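The Patient Art of the Money-Off Coupon

There is a drawer in my kitchen that will not quite shut, and it has been that way since April. It's the coupon drawer, stuffed with slips from the backs of cereal boxes, leaflets from the free paper and those long curly vouchers that come out with the till receipt. I used to feel a bit sheepish about it. Then I sat down one wet evening and added up a year of savings, and they came to £283 — enough for the winter coats and a good part of the Christmas food shop!

I live just outside Clorkodville, where we have two supermarkets and a market hall, and it took me an embarrassingly long time to learn that the same jar of coffee could cost me three different prices in one week. The big Odmont store puts its yellow stickers out early in the evening, while Ellery, the smaller one by the station, sends its best vouchers by post to anybody who hasn't been in for a while (I do sometimes stay away on purpose, and I'm not sorry). 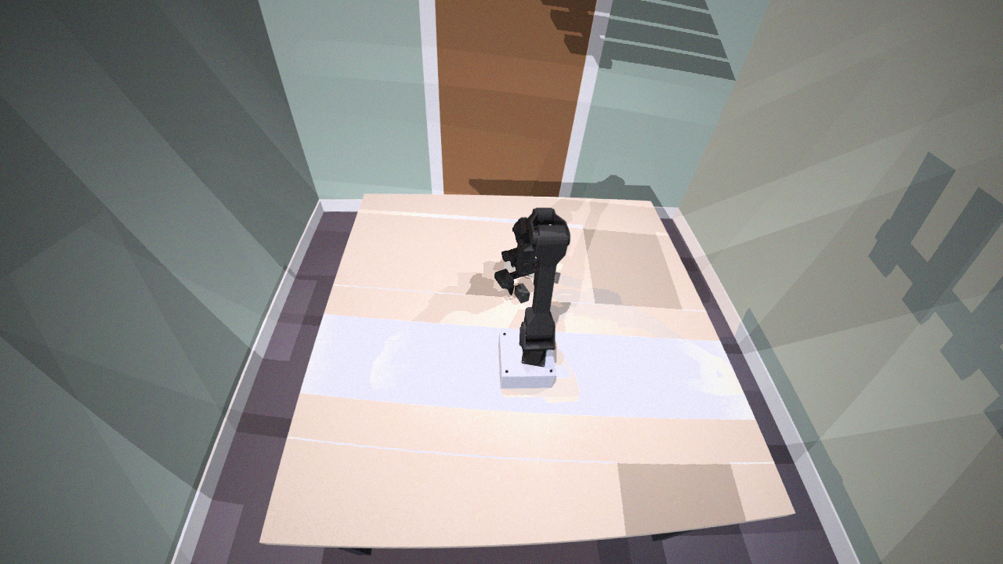

A black robotic arm on a white base, on a pale tabletop.

My method, if it deserves the word, is to write the shopping list first and open the drawer second. Done the other way round, I come home with four bottles of fancy salad dressing and nothing for tea. I keep the slips in old envelopes sorted by the month they run out, and anything I know we won't use goes to my sister over in Grorkness, who has teenagers and can get through any amount of breakfast cereal.

Do read the small print, though, tedious as it is. I once queued for ages with a voucher for 30 per cent off washing powder, only to find it was meant for a size the shop had stopped selling.

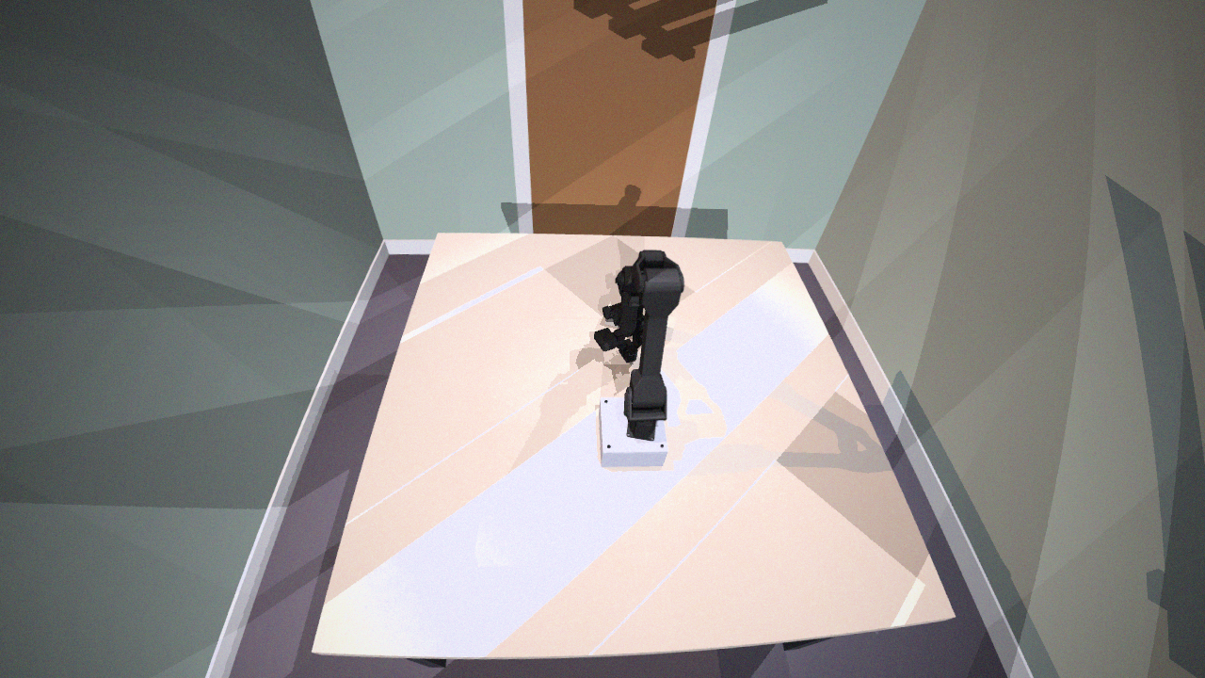 The app vouchers are a different animal, and I came to them slowly. They vanish at midnight and they do like to nag, but last month one of them knocked 35 per cent off a new kettle, so I have made my peace with the nagging. I still prefer paper, all the same. There's a great deal of pleasure in smoothing out a crumpled slip at the till and watching the total drop, and I've got two for porridge oats in my coat pocket as I write this.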